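Grinby open day: the stop button worked, the second time

Posted Thu 16 November

The invitation from Drurnik promised "an honest look at automation in the kitchen," and I went along to the Grinby site mainly because the October event had been called off at a week's notice without a word of explanation. I wanted to know why. I got part of an answer.

There were 15 of us on the morning tour. We signed a sheet, were handed safety glasses that did not fit over regular glasses, and sat through a slide talk in a cold room. The talk said the dish handling system, sold under the name Risik, had a success rate of 65 percent on mixed dishes last spring and is now "approaching 100." Approaching from where, one visitor asked. The presenter said it depended on what you count as a failure. If a person has to reach in and straighten a plate, that is apparently an assist, and assists go in another column.

On to the floor. Goh, the firm that builds the cells, has seven of them in a row at Grinby, and two were running for us. The task is a dull one: two arms, a few dishes, a basket, a rack. I don't mean that as a complaint. Dull jobs are the ones people would gladly hand over.

The first cell did fine for several minutes. Then one arm let go of a plate too early, the plate rolled, and the other arm carried on with its part as if nothing had happened. It pushed the rack along the table until something jammed against the wall and the motors started to whine. The operator hit the stop. Nothing. She hit it again, harder, and both arms froze. I would put the gap at roughly two seconds, which is long enough to matter if your hand is in there.

We were told afterward that the button had a worn contact, that it was on a list to be replaced, and that the software would have cut the power by itself a moment later. Maybe so. I asked whether that software limit had ever been tested with the button disconnected, and was told somebody would get back to me. I also asked whether a worn stop button was what sank the October date. "Scheduling" was the reply.

To their credit they didn't hurry us out. The first cell was taped off and we were moved to the second, which has the same pair of arms and a livelier choice of wall. 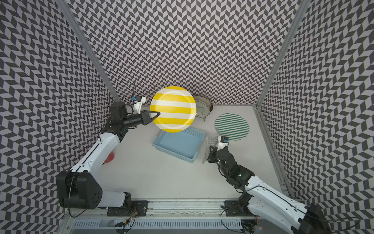

The second cell at work, with the left arm holding a striped plate above the blue basket.

This one gave no trouble while we stood there, though the pace was slow and the operator kept a hand next to the button the whole time. I noticed the other visitors had moved back a step compared with the first cell. So had I.

Over coffee the Drurnik people were keen to talk about speed and price. Very little was said about inspection. I couldn't find a log sheet on either cell, and when I asked how often the stops are checked I got "regularly" from one person and "at every service" from another – those may be the same thing, but I doubt it.

Would I go again? Yes, if they publish what happened in that first cell and count the assists as what they are. Parking is free but fills up early, and the side entrance is the one you want.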